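Workshop notebook, June, bench side

Morning. Edit brought over the last of the kitchen brushes that Nuletti sent back and I put them with the others. Still no word from them on whether they want the handles oiled or left bare. Máté thinks bare. I would oil one and let them choose, but I am not going to do it until somebody there answers.

Main job was the brush cup. Csenge has been asking for a holder that takes one brush at a time, stands by itself and can be picked up from any side. The tall holder we had from Vorima tips when the brush leans, so that one is out. The one I want to keep is the short cream one with the stacked rings. Things I wrote down while handling it:

- Top ring is wider than the two under it. Good edge to get hold of. Also the first place to get marked.
- Glossy outside, so wipe before putting away. Dry cloth, no scouring powder (Ildikó, this is for you).
- Brush goes in and out from above. Lift it straight until the end is clear of the rim, then move sideways. If you start sideways too early the cup comes along.
- On the white board it is hard to see the bottom ring in flat light. Put the lamp to one side.

10:40. Cleared the board down to the cup and ran through taking things out and putting them back. Slower than I like, but I would rather have it slow and the cup still standing. 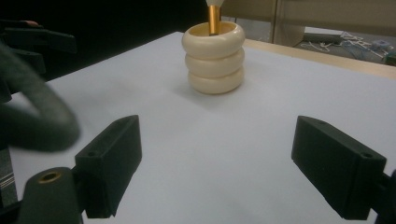 Cup on the white top, both times.
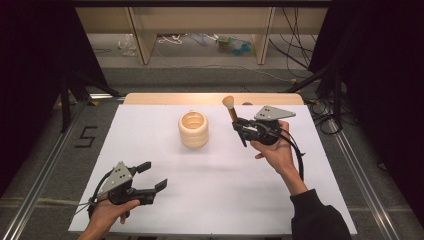 Afternoon. Benedek asked whether the cup could be weighted. It could, but a disk in the bottom would take up depth and the cup is short already. A thin pad underneath would be simpler. He has a sheet of the gray stuff left over from the Fekete trays and will cut 5 rounds for me to try. If the pad lifts at the edge after a week of wiping, we go back to plain.

Price: the supplier wants an order of 300 before they will talk about a matte finish. Far too many for us. I told Ildikó to stay with the glossy ones and ask for 7, enough for the shelf and a couple of spares.

To do:
Red pencil and the cup do not share a drawer from now on.
Find the lid for the Fovton box, it was on the windowsill last time I saw it.
Ask Csenge what the widest brush is that she wants to stand in it. I have been guessing from the ones we have here.
Pads from Benedek, then repeat the lifting with each brush in turn, handle down and handle up.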